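## Bread in a pot: notes from the February session

The February kitchen session at Murkora was given over to bread cooked in ordinary stainless steel pots, for those of us without a bread tin or a cast iron pan we can lift. Wumpini Eshun ran it and has passed on her notes for anyone who missed out.

The dough is the plain one we used last winter: flour, water, salt, dried yeast and a spoonful of oil. Mix it until there are no dry patches, leave it for 15 minutes, then knead until it stops sticking to your hands. Wumpini prefers it on the soft side. If it cracks when you shape it into a ball, wet your hands and keep going.

Grease the pot before the dough goes in. Several people asked whether baking paper would do, and it will, but cut a round for the bottom and don't let it bunch up the sides or you'll end up with creases in the crust. Put the lid on for the rise. A pot with a lid saves on tea towels and cling wrap, and a glass lid lets you check on the dough without letting the warmth out.

Check your handles and lid knob before anything goes in the oven. Metal handles are normally fine. Plastic knobs often aren't, and some glass lids are only rated for the stovetop. If you can't find a marking, cover the pot with foil for baking and keep the lid for the rise.

Bake with the cover on for 30 minutes, then take it off and give the loaf another 14 minutes to colour. Ovens vary, so start looking early the first time. Tip the loaf out as soon as it's done and let it cool on a rack. Left in the pot, the bottom goes soggy.

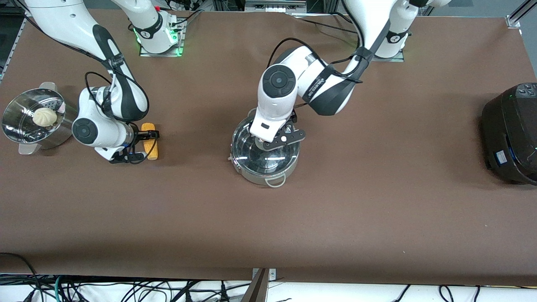 Size matters more than people expect. A small ball of dough in a wide pot will spread before it rises and you'll get something closer to a flatbread. It still eats well with soup. For a taller loaf, use the narrowest pot you have, or make a double batch and share it.

Cleaning up is easy if you soak the pot in cold water first. Hot water turns leftover dough to glue. Please scrape the scraps into the compost bucket before washing, as the sink at Trultthorpe blocked twice last year from flour and we'd like to keep this one running.

A few people wanted to know about wholemeal. Swap in up to half and add a little more water. Ato tried it with all wholemeal and reports that it was heavy but good toasted.

The next session is on dumplings, both boiled and steamed. Bring an apron, a container to take some home in and a medium pot with a lid if you own one. We have 2 spares in the cupboard, which go to whoever asks first. Bawa has the sign-up sheet at the front desk.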